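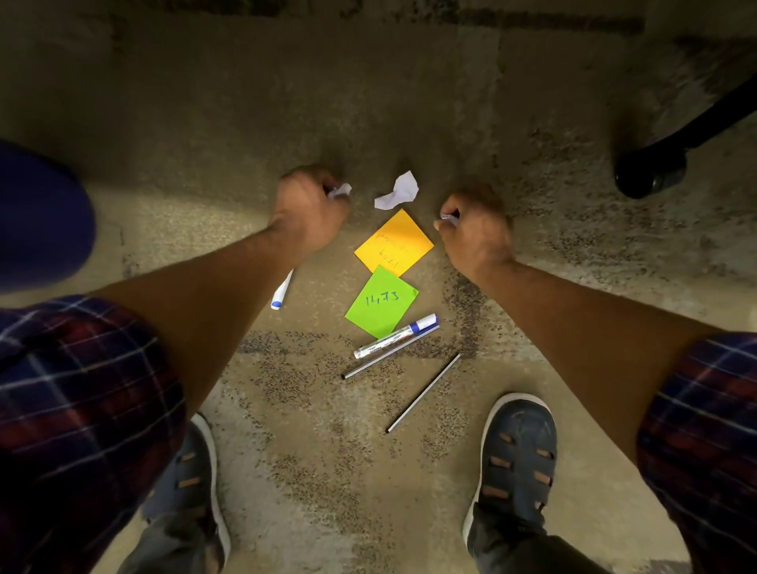
April, 11:40 pm. Should be asleep. Quick one.

Floor day. Finally. Everything that slid off the desk since the move has been living on the carpet and Sólveig comes tomorrow with the sleeping bag, so it had to go. Started after supper bent over the floor, no plan, just grabbing. Crumpled paper first. Then sticky notes, orange one, green one, the green one with 14,73 on it in blue marker. No clue. A price? With a comma, so probably from when Sille was doing the Lykkegaard sums with me and we both wrote everything the Danish way. Texted her. She says not hers. Stuck it inside the back cover here in case.

The orange one has something like "ball" on it, maybe, handwriting hopeless, and yes it is my handwriting. Call? Bill? If it was bill I've missed it. Checked the gas, paid, 220, fine. Library fine also paid. Let it go.

Uncrumpled a few of the paper balls before binning them, which is how a ten minute job eats the evening. Half of a letter to Jytte I never sent. Train times for Ukton. A list that says soap, soap, stamps. Kept the letter half. Might finish it, she'd laugh at the part about the landlord.

Carpet itself is worse than I thought, that speckle hides evrything. Need to borrow Adjoa's vacuum, mine just pushes stuff around. She's in 16 now, not across the hall, keep forgetting and knocking on the wrong door.

Knees hurt. Bag of paper by the door, take down before work. Still to do: under the bed (no), the box of cables, sheets for S.

Also must ring Aiguo back re the shelf, he's called twice and I keep thinking of it when it's to late to call anybody. Like now. Maybe that was the orange note. Call Aiguo.

Bus at 7:05. Bed.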